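Linen Service Belongs in the Contract
By Abdelkrim Bennani
08/01/2021

Small hotels have spent the past decade handing their laundry to outside firms, and in most cases the decision was sound. Water and energy costs fell, basements were freed for other uses, and staff were moved to work that guests notice. The agreements behind these arrangements, however, have not kept pace with the practice.

A typical contract sets a price per kilogram and a delivery time. It says very little about the condition in which linen must come back. At the Hegazy, a house of 100 rooms, management reviewed its records last December and found that nearly 700 towels had been withdrawn from use in a single year. The supplier, Zerkero, had met every term it had signed. No clause addressed wear, and no clause required either party to keep a count.

Hatem Abdelaziz, who manages the property, has argued that hotels should simply buy cheaper towels and replace them more often. I cannot agree. Cheap cotton thins quickly, dries poorly and costs more over 4 years than a better grade bought once. It also leaves the hotel with a growing pile of waste.

Owners should instead ask for three things in writing: a limit on wash temperature, a shared record of withdrawn pieces, and a right to inspect the plant. Larger groups already obtain these terms as a matter of course. Smaller houses may need to negotiate together – a step that 11 owners in our district have now agreed to take before the next renewals fall due.
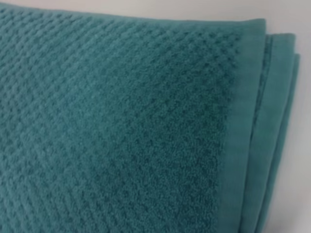

A folded towel in teal, with a textured weave.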